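Molefe House, ground floor back room
Room and small furniture check, with comments

Date of check: Nov 22, 2025
Checked by: Tsion Negash
Follow-up actions to: Henok Hailu
Copy to: Zewditu Fikre (keep with the July sheet)

Marking used: OK = no action. A = action needed, see comment. N/A = does not apply to this room. Where an item was marked A in July the comment says what has been done about it.

Section 1. Way in and floor

1.1 Door opens fully and closes by itself. OK
1.2 Door wedge removed. OK. It was back in the drawer in the corridor. Please leave it there.
1.3 Floor sound, no lifted boards or edges. OK
Comment: Walked the whole floor in socks and then in shoes. There is a soft spot by the radiator, about the width of a hand, that was on the July sheet too. It has not got worse. No action unless it starts to move.
1.4 Floor free of spills. OK
1.5 Trailing leads. A
Comment: The power strip is on the floor with its cable lying loose across the boards. People walk there to reach the back of the room. Henok to run the cable along the skirting with clips, or fit a cover strip if the clips will not hold. Same action as July, when it was marked as done. The clips put up then have come off the wall, so use the screw type this time.
1.6 Shoes and bags kept out of walkways. A
Comment: Shoes are still being left on the floor near the power strip. There is a rack in the corridor with space on it. Kidus Tamiru will put up a note.

Section 2. Table

2.1 Table stands level, no rocking. OK
Comment: Pressed down on each corner in turn. The folded card that was under one foot has gone and a proper felt pad has been fitted.
2.2 Edges and corners free of splinters. OK
Comment: It is a light wooden table and it marks easily. Wipe with a cloth that has been wrung out well. No spray polish, it makes the tray slide.
2.3 Surface clear apart from what is being used. A
Comment: Small bits of plastic wrapping get left on the top after things are unpacked. They go in the bin straight away. The lidded box may stay on the table as long as it sits at the back and does not hang over the side.
2.4 Room for knees and feet underneath. OK
Comment: The table is small, so keep it to one person on each side and nothing stored below.

Section 3. Tray and plant

3.1 Tray flat, no cracks. OK
3.2 Tray placed in the middle of the table. OK
Comment: The green tray is the right size for this table. The larger one from the kitchen overhangs and should not be borrowed for it.

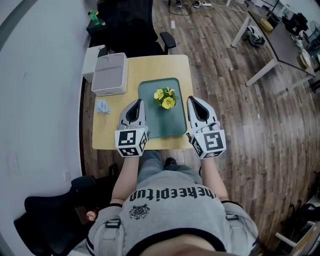

3.3 Pot stands steady on the tray. OK
Comment: The yellow flowers can stay. I was asked in July whether plants are allowed in here and the answer is yes, if the pot is small, stands on a tray and is not placed above a socket. Lift the tray with both hands when moving it and put it down before reaching for anything else.
3.4 Watering. N/A for this check
Comment: If anyone does bring water in, fill the jug no more than half and keep it away from the power strip. One jug from the kitchen holds 1,000 ml, which is far more than a pot this size needs.
3.5 Leaves and petals picked up from the floor. OK

Section 4. Chairs

4.1 Office chair castors run freely. OK
4.2 Armrests tight. A
Comment: One armrest on the black office chair has some play in it. Tightened by hand for now. Henok to go over it with the hex key. The chair can be used in the meantime.
4.3 Gas lift holds its height. OK. Sat on it for two minutes, no sinking.
4.4 Chair pushed in when nobody is using it. A
Comment: The chair tends to end up well back from the table, between it and the cabinet. Anyone coming round that side then has to squeeze past.

Section 5. Cabinets and bottles

5.1 Cabinets stable when drawers or doors are opened. OK
Comment: Small dark cabinet is fine. The white one was hard to get at, and I had to shift the chair to test it. It does not tip.
5.2 Nothing heavy stored on top. OK
5.3 Bottles labelled and capped. A
Comment: A green plastic bottle with a yellow cap is kept on top of the dark cabinet. The cap was tight. I want the label turned to face the room, and if it is a cleaning product it belongs in the locked cupboard. Wian Motaung to find out who brought it in and move it if needed. Do not pour anything into unmarked bottles.
5.4 Product sheets available. A
Comment: The Groltum sheet for the floor cleaner is in the folder. The Aner sheet for the surface wipes is missing. Zewditu has a copy upstairs.

Section 6. Electrical

6.1 Power strip casing undamaged. OK
6.2 No strip plugged into another strip. OK
6.3 Plugs fully pushed in, no scorch marks. OK
6.4 Test label in date. A
Comment: The label on the strip is rubbed and cannot be read. Asset number in the book is 166. Forville are due to test the upstairs rooms and can do this one on the same visit. Take it out of use if they have not been by the end of the month.
6.5 Load on the strip. OK
Comment: No heaters or kettles on it, please. The fan heater in the corridor cupboard goes into a wall socket only.

Section 7. Light and air

7.1 Lights working. OK. One tube is slow to start.
7.2 Window opens and stays open on the stay. OK
7.3 Vent clear. OK. Dusted during the check.

Actions carried forward

Henok: cable (1.5), armrest (4.2).
Kidus: shoe note (1.6), and a line on the same note about wrapping and the chair (2.3, 4.4).
Wian: green bottle (5.3).
Zewditu: Aner sheet (5.4), book Forville (6.4).

Added by Henok: screw clips ordered. I will do the armrest at the same time, so please leave the chair in the room and do not swap it for one from upstairs.

Added by Zewditu: sheet is now in the folder, behind the Groltum one. Waiting for Forville to confirm a morning.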